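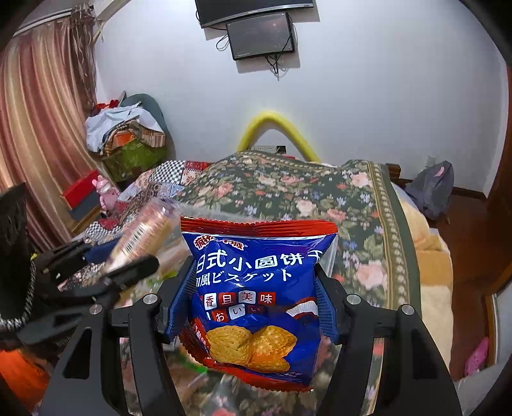 Japanese-style round biscuits, in the blue and red bag.

# Moving a small tower maintenance firm to a second town: one stock list or two?

**Austra Raudsepp**, 2024-03-05

Hello all. I work in the office of Juška, a small company which climbs and repairs telecom towers. We have one depot now. In October we open a second one in Losthorpe, because the drive to the northern sites takes too much of the working day.

My problem is the spare parts. At present we keep everything in one list in Mitano: connectors, jumper cables, clamps, grounding kits, lamps for the top of the tower. The list has 3196 lines. Many of these lines are old and I suspect that some parts were used years ago and never taken off.

My director wants to copy the full list and give each depot its own. I am afraid that we will then buy the same things twice. The other possibility is one list with a column for the place, but the crews must then fill in this column when they take something, and they are not so good with forms (they come back tired and it is often dark).

Also I do not know what to do with the safety equipment. Harnesses and ropes have an inspection date and they travel with the person, so they are in fact not in any depot.

How did other small firms do this? We have no money for a big system. The limit I was given is 500 pounds for the first year.

---

**Darius Dambrauskienė**

Please keep one list. We made two when we opened our second yard, and after one winter the same clamp had two different names and two different codes. It took me many evenings to join them again.

What worked for us in the end:

- One list, one code for each part, and the place as a separate field.
- A box in each van counts as a place too. When the crew loads the van, the part moves from "depot" to "van". When it is bolted on the tower, it is written off to the job number.
- Cheap parts are not tracked one by one. We put cable ties, tape and small bolts in open bins and order again when the bin reaches a painted line.

The last point will make your list much shorter. In our case 400 lines disappeared in this way and the crews complained less.

For the forms: do not ask them to type. We hung a printed sheet with barcodes beside the door, and they scan the part and then the van. It is not perfect. Someone in the office must still compare the list with the shelf every month, and you should choose now who will do it in Losthorpe.

Clean the old lines before the move, even if it is boring work. After the move you will not have the time.

For harnesses and ropes I would make a separate register, by serial number and by the name of the person. It has another purpose than the stock list, and the inspector will ask to see only this one.

---

**tratance_user**

we use Tratance for this, it does two places without problem. can't remember what we pay, my boss has the contract. ask them for a trial

---

**Austra Raudsepp**

Thank you both. Darius, the painted line is a very good idea and I will show your message to my director. May I ask one more thing: when a crew from one depot borrows an expensive part from the other, do you move the cost also, or only the part?

---

**Darius Dambrauskienė**

Only the part, if it costs under 500. Above that, our bookkeeper wants a transfer note with two signatures. Ask yours first, the rule may be different with you.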